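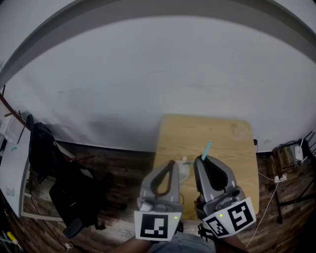

The left one had started drifting again by October. Ciarán Cullinane knew it before the log did, because he had spent the morning putting straws into a cup and the left finger kept closing a hair late.

He wrote it down. Left, slow to close, cable side. Then he did eight more straws to be fair to it.

The grippers were called the Camau pair, after the first people who had owned them. They came to him in a padded case with one hinge gone and a sheet of paper that said 302 in marker. He never found out what the 302 was. Addo, who ran the work from an office in Fultthorpe and called most afternoons at four, said it was probably a shelf.

"How's the left?" Addo said, when the call came.

"Late."

"How late?"

"I can feel it. I don't know if you can see it."

"I can see it," Addo said. There was typing. "Your last 100 are fine on the right. On the left I've got the finger closing after your hand does. Did you clean the rail?"

"Yesterday."

"With what?"

"The brush."

"The brush is for the markers, Ciarán."

He turned the gripper over on his knee. The markers were the square printed ones, and he had been wiping those with his sleeve for a month. He didn't mention it.

Addo sent the procedure again. It was the Nater procedure, written for a different hand with the same rail, and you had to skip step five. He laid a dish towel on the table, pushed the straws to one side and read it through twice before picking up the driver.

1. Switch off. Wait for the light to go out.
2. Unplug the cable at the body. Pull the plug, not the wire.
3. Take out the two finger screws and keep them in order.
4. Slide the finger off the rail. Wipe the rail dry.
6. Refit, snug, then back off a quarter turn.

The light took its time. He watched it until it was dark and then counted to ten anyway. His father had fixed sewing machines and used to do that, with his palm flat on the table as if the machine might get up.

The first screw came easily. The second had been put in by someone who was angry. He leaned on it, and it gave with a crack that made him look at the plastic, but the plastic was all right. When the finger slid free there was a hair wound around the rail, long and reddish, tight as thread. His own hair was black and short.

He held it up to the window. It must have been in there since before the case lost its hinge. Someone had sat at a table somewhere with these on the ends of their arms, moving some other thing from one place to another, and leaned in too close to see.

He got it off with tweezers. It took a while, and it broke three times. He wiped the rail dry, put the finger back, turned the screws until they were snug and backed them off a quarter. Then he plugged the cable in and waited for the green.

The check was to close it on a strip of paper and pull. The paper tore. He tried the right one, and the paper tore in the same place.

He called Fultthorpe himself, which he didn't usually do.

"It was a hair," he said.

"Yours?"

"No."

Addo thought about that, or was eating something. "Put it in the log. Put 'debris.' What episode are you on?"

"145."

"Start the count over for the left. I'll throw out this morning's."

"All of it?"

"It's late in all of it."

He wrote *debris, hair, removed* in the log, and the time, and under it *brush is for markers*. The hair was still on the dish towel, in four pieces. He folded the towel over them and set it on the windowsill — he would shake it out later, off the back step.

Then he sat down, put his hands back into the grips and reached for a straw. The left finger closed when he did. He put the straw in the cup and reached for the next one.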